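Prirkside について

ホーム 教室のご案内 わたしたちについて お申し込み お問い合わせ

冷蔵庫と食べ残しの学校

Prirkside(プリークサイド)は、家の台所の使い方を学ぶ小さな学校です。料理の学校はたくさんありますが、わたしたちが主に教えるのは、料理の前と後のことです。買った物をどこに置くか、残った物をどう保存するか、次の日の朝に何を温めるか。そのような毎日の仕事を、実際の台所に立って練習します。

日本語のページは、わたし、オルガ・シモンイスが書いています。日本語は大人になってから勉強しました。おかしい表現がありましたら、どうぞ教室で教えてください。前のページでは「冷蔵庫をいただく」と書いてしまい、生徒さんに笑われました。正しくは「冷蔵庫の中の物をいただく」でした。今は直してあります。

学校の始まり

学校を始めたのはバルタザール・カマチョです。彼は長い間、ホテルの厨房で朝食の担当をしていました。朝食の厨房では、卵、果物、ソーセージ、焼き菓子などを毎日大量に扱います。何をいつ出し、何をいつしまうかが、とても厳しく決まっています。ところが、自分の家に帰ると、冷蔵庫の奥から何か月も前のソースの瓶が出てきたそうです。仕事ではできることが、家ではできない。彼はそれを恥ずかしく思い、家庭のための簡単な方法を考え始めました。

最初の教室は、Zudton という建物の一階にありました。以前はパン屋だった場所で、床が少し傾いていました。丸い野菜を台に置くと、窓の方へゆっくり転がります。トマトの日は大変でした。夏は暑く、冬は寒い部屋でしたが、そのころの生徒さんの中には、今も通ってくださる方がいらっしゃいます。

今の教室は Mareck 地区にあります。二階に上がると、すぐ左が大きい台所、その奥が小さい台所です。小さい台所は一般の家庭と同じくらいの広さにしました。広くて立派な台所で練習をしても、家に帰ると同じようにできないという声が多かったためです。狭い台所で冷蔵庫の扉を開けたとき、自分はどこに立つか。皿を持っている手と、扉を開ける手はどちらか。そのようなことも授業の内容です。

教えていること

冷蔵庫の授業は、いちばん人気のある授業です。まず棚の高さについて話します。目の高さの棚には、早く食べたい物を置きます。昨日の夕食の残り、切った果物、開けたチーズなどです。下の方の棚には、重い物や、汁がこぼれるかもしれない物を置きます。生の肉や魚は必ず容器に入れ、いちばん下に置くように教えています。上から汁が落ちると、ほかの食べ物が汚れます。

扉のポケットは、開けるたびに温度が変わりやすい場所です。マスタードやジャムの瓶、飲み物などに向いています。牛乳については、先生の間でも意見が分かれています。エリベルト・ケサダ先生は「牛乳は奥の棚」という考えで、わたしは、すぐに飲んでしまう家なら扉でもよいと思います。授業では両方の意見をお話しして、生徒さんに決めていただきます。

残った物の保存の授業では、容器を使います。ふたのある物、ない物、深い物、浅い物を並べ、同じ煮物を入れて、次の週にどうなったかを比べます。皿にのせたまま冷蔵庫に入れる方は多いと思います。わたしも家でよくします。短い時間ならそれでもかまいませんが、食べ物が乾きやすく、においも移りやすくなりますので、ラップかふたをおすすめしています。

朝食の授業は、カマチョ先生が自分で担当しています。前の晩に準備をして、朝は火をほとんど使わない朝食です。マグカップをよく使うのがこの授業の特徴です。マグカップは飲み物だけの道具ではありません。ゆで卵も、切った果物も、小さい焼き菓子も入ります。取っ手があるので片手で運べて、もう片方の手で冷蔵庫や戸棚を開けることができます。忙しい朝に皿を何枚も並べたくない方に、特に喜ばれています。

焼き菓子の授業は、ダミアン・バニュエロス先生の担当です。マフィン、スコーン、簡単なパウンドケーキを焼きます。先生のマフィンは表面がほろほろとして、中はしっとりしています。焼いた日に食べるのがいちばんおいしいのですが、残ったときは、完全に冷ましてから一つずつ包み、冷凍します。冷蔵庫に長く入れると、生地が硬くなりやすいからです。翌日に食べる分だけなら、涼しい日は密閉して室温に置き、クリームや生の果物がのっている物は冷蔵庫に入れます。この区別を、先生は毎回とても熱心に説明なさいます。時間が足りなくなって、試食が立ったままになる日もあります。

授業の進み方

一つのコースは四回です。一回目は自分の家の冷蔵庫について話します。図を描いて持って来ていただきますが、絵の上手下手は関係ありません。どの棚に何があるか、だいたいわかれば十分です。二回目は買い物と置き場所、三回目は残り物、四回目は朝食か焼き菓子のどちらかを選びます。

持ち物はエプロンと手をふくタオルです。容器は教室にありますが、ご自分の物を使いたい方は持って来てください。特に、ふたが閉まりにくくなった容器は歓迎します。ケサダ先生がパッキンの洗い方と付け方を教えてくれます。

授業中に作った物は持ち帰ることができます。ただし、夏の間は保冷剤と保冷の袋が必要です。忘れた方には試食の時間に食べていただきますので、その日の夕食は少なめに考えてください。

教室で使っている道具

道具は、なるべく普通の店で買える物にしています。高い鍋や特別な包丁は使いません。冷蔵庫も、冷凍室が上にある、昔からよくある形を使っています。最近の大きな冷蔵庫は扉がいくつもあって便利ですが、考え方の基本は同じです。冷やす場所、凍らせる場所、そして扉。この違いがわかれば、どの冷蔵庫でも使えます。

透明な棚は、下から見ても物の位置がわかるので便利です。そのかわり、汚れもよく見えます。教室では授業の後に棚をふくことになっています。ぬるま湯に台所用の洗剤を少し入れ、布を固くしぼってふき、最後に水ぶきをします。冷たい棚に急に熱い湯をかけると割れることがありますので、取り外した棚は少し時間を置いてから洗ってください。
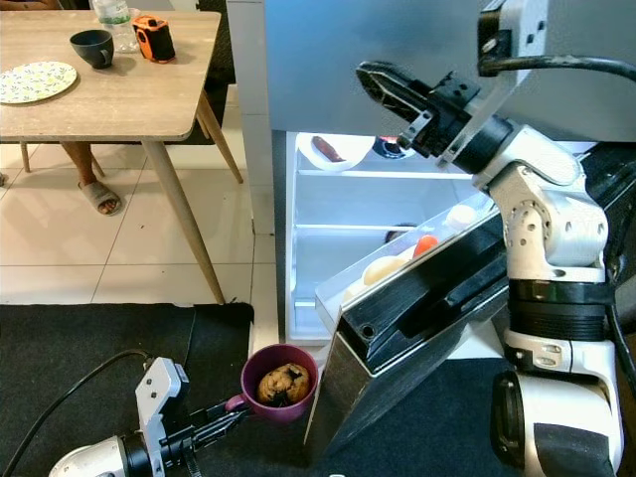
扉のポケットも同じ方法で洗います。外すときは、先に中の物を全部出してください。卵を入れたままで持ち上げて、落としてしまった方がいらっしゃいました。ポケットの底の角には、玉ねぎの皮や粉のような物がたまりやすいので、古い歯ブラシを使うと楽です。よく乾かしてから元に戻します。扉のゴムの部分は、布を指に巻いて、溝にそってやさしくふきます。強く引っぱると傷みます。

冷蔵庫を開けている時間については、よく質問を受けます。何秒までと決めてはいません。開ける前に、取る物と置く物を声に出して言う練習をします。「マグを入れる、ソーセージを出す」という具合です。初めは少し恥ずかしいのですが、お子さんと一緒にすると遊びのようになります。ご家族のいる方は、残り物の容器に食べてよい人の名前を書いておくと、けんかが減るそうです。

先生と職員

バルタザール・カマチョ 校長。朝食の授業の担当。コーヒーは飲みません。
エリベルト・ケサダ 冷蔵庫と保存容器の授業の担当。Zudton の教室のころからの先生です。
ダミアン・バニュエロス 焼き菓子の授業の担当。小麦粉の仕入れもしています。
ファウスティーノ・トバル 受付、会計、道具の管理。お電話には主に彼が出ます。
オルガ・シモンイス 買い物と置き場所の授業の担当。日本語のページと日本語クラスも担当しています。

粉と砂糖は、市場の近くにある Fankhauser という食料品店から買っています。古い店で、豆の種類がとても多いです。教室の帰りに寄る生徒さんも多く、店の方は、わたしたちの授業がある日は量り売りの紙袋を多めに用意してくださいます。

レシピと保存のカード

授業で配るカードは、今では400種類を超えました。料理の作り方のほかに、「半分残ったキャベツ」「開けてしまった缶詰」「焼きすぎたマフィン」のように、困ったときのためのカードがあります。教室の本棚に全部並んでいて、生徒さんは自由に写すことができます。日本語のカードはまだ少なく、わたしが夜に少しずつ訳しています。いちばん難しいのは味や食感の言葉です。「ぱさぱさ」と「ぼそぼそ」の違いは、今も生徒さんに相談しています。

これまでにコースを終えた方は866名になりました。一度終えた方が、引っ越しや出産の後でもう一度いらっしゃることもあります。その場合は、初めの回を省いて、途中から参加できます。

見学の日

次の見学の日は12月9日(日)です。午前中に台所を開けて、冷蔵庫の授業の一部をお見せします。ご予約はいりませんが、小さい台所は狭いので、少しお待ちいただくことがあります。お子さんも一緒にいらしてください。焼き菓子とお茶があります。小麦、卵、乳製品のアレルギーのある方は、受付でお知らせください。

新しいコースは2月に始まります。日本語クラスのご希望は、お申し込みの用紙の「言語」のところに「日本語」とお書きください。お問い合わせのお返事は、日本語の場合、二日ほどかかることがあります。トバルが受け取って、わたしに渡してくれますので、ゆっくりお待ちください。

教室の入口は、建物の裏側にある緑の扉です。ベルの音が小さいため、返事がないときは、もう一度押してください。

お申し込み用紙 教室への行き方 よくある質問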